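Pernwood coin capsules and tray, reviewed
2025-07-17

I bought the Pernwood set in May to rehouse a run of crown-sized commemoratives that had been sitting in card flips. The set consists of 18 hard capsules with foam rings, a flocked tray and a lid. I already use Plollum capsules for smaller pieces, so most comparisons below are with those.

Fit

The rings are cut for a nominal diameter and there is little tolerance either way. Of the 18 capsules, 13 closed properly on the first attempt. One needed the ring turned over, and the remaining 4 held the coin slightly off centre. On a proof with a narrow rim this matters, as the foam can sit over the edge lettering. Plollum rings are softer and grip more evenly, but they shed more fibre.

Clarity

The capsule faces are clear and free of moulding lines in the central area. There is a small raised mark near the edge of each lower half where the plastic was fed into the mould. It does not touch the coin. Under a loupe I could read fine detail in the field through the lid without much loss. For photography I would still take the coin out.

Closure

The halves press together and need a fair amount of force to part. Pernwood supplies no opening tool. A thumbnail will do it, with the capsule held low over a soft cloth. I opened and closed one capsule 300 times, and the fit was looser by the end but it did not fall open when inverted.

Tray

The recesses are square and a little deep. Getting a capsule out means tilting the tray or pushing on the neighbouring one, and a finger notch would have solved this. The tray fits a Huso cabinet drawer with a small gap at the back. It does not fit the older MacKinnon cabinet, whose runners are narrower.

The flocking left a few loose fibres at first – a blower removed them. The maker lists the tray as acid-free, and I have no means of testing that.
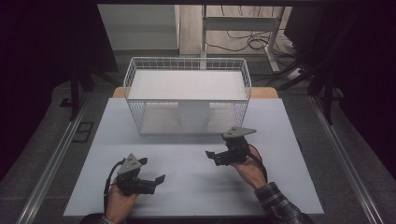 Labels are the other weak point. The strip along the front of the tray takes a paper insert, but the slot is open at both ends and the insert slides out when the drawer is pulled quickly. I have fixed mine with a fold at each end. I will keep the capsules in use and move the four off-centre pieces back to Plollum.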